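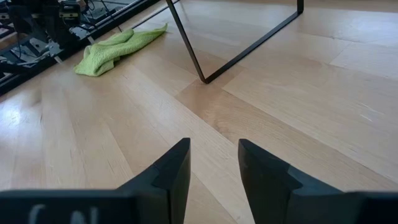

Wood Surfaces and Everyday Cloths
Notes for week 2, Wednesday, September 5, 2018

Hi all! A few of you asked for something written down after the first meeting, so I've typed up what I was going to say anyway, plus the bits I always forget when I'm standing up and talking. Bring these with you, scribble on them, spill coffee on them if you must (but please not on the floor).

Reading a planked surface

Before anybody cleans or refinishes anything, I want you to spend a while just looking at it. Get down low. Wood that seems all one color from the doorway is usually a whole family of colors once your nose is close to it: honey, pale tan, a pinkish beige, and then one board that came out a good deal darker and warmer than its neighbors. I love that board. There's one in nearly every floor I've worked on, and people are forever asking me how to "fix" it. Please don't! Different boards come from different trees, or from different parts of the same tree, and they take light and finish in their own way.

Next, the seams. You've got the long ones running between boards and the short cross seams where one board stops and the next one starts. In decent work the short ones are staggered. If you find several lined up in a row, write it down in your notebook, along with where they are, and we'll talk about it in class.

Grain: mostly fine and straight, with a swirl now and then. The swirl usually means there was a knot or a branch close by when the tree was growing. When you wipe or sand, you follow the length of the board, and that still goes for the swirly part. I spent my first year going around in circles on those spots and I could pick out every one of them afterward from across the room.

Sheen

Flat, satin, semi-gloss, gloss. Everybody mixes up satin and semi-gloss, me included, on a cloudy day. What I do is crouch so the window is in front of me and look along the boards toward it. Satin gives you a soft haze. With semi-gloss the bright patch has more of a shape to it, though the edges stay fuzzy. Try it at home on a tabletop and then on a cabinet door, they're often not the same.

Cloths

You'll want a plain towel, nothing fancy, and it should be a loud color. Mine are lime green. A beige towel on a beige floor is a towel you'll step on, and I've gone looking for one that was right behind me. Wash it before the first use so it quits shedding, and skip the fabric softener, which can leave a film.

Damp means damp. Wring it, then wring it again. If you can see beads of water sitting along the dark lines between the boards, stop and go over them with a dry one. And when you take a break, hang the cloth up! A wet towel left in a heap on a finished floor can leave a cloudy mark, and getting that out is a whole other handout (we do it in March).

For next time

Read pages 40 to 62 in the Hulme workbook. You can skip the long table on solvents for now. If you have the older printing, the same chapter starts on page 171, don't ask me why.

Pick one wood surface where you live and draw the seams, all of them, long and short. Mark the darkest board and the palest one. Pencil is fine.

We're in the Kultdale room again, the side door sticks so give it a shove.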